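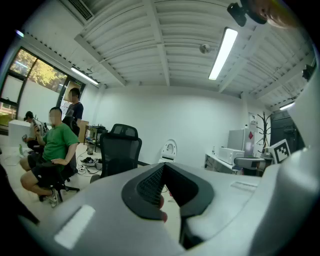 Progress report to Skandier, Brudville shared workroom
2013-10-05

Work since the June report has gone mostly into furnishing the room and getting it ready for daily use. The walls are white throughout and we do not plan to repaint. The wooden desk is against the back wall with a wastebasket under it. The office chairs are in use. The microwave is on the white table on the right side, with the refrigerator behind it and the coat rack next to that.

Spending. The grant line for furniture and kitchen items was $1290. We have spent $521 of it. The largest bill was from Sartori for the chairs, and delivery was included. The rest of the line is held for shelving and a second table.

Still open:

Cables. There are cables on the floor in front of the desk and more on the left side of the room. Kernar has quoted for 30 feet of floor cover and wall clips. We would like to accept the quote this month.

Storage. Small devices are being kept on the floor by the desk for lack of shelves. The shelf order was held back until the wall was measured again. The first measurement was off by 22 inches.

Kitchen corner. We have not settled who cleans the refrigerator. A sign-up sheet will be tried first.

Request. Please confirm that the unspent part of the furniture line can be carried into the next period. If it cannot, we will place the shelf order now and leave the second table for later.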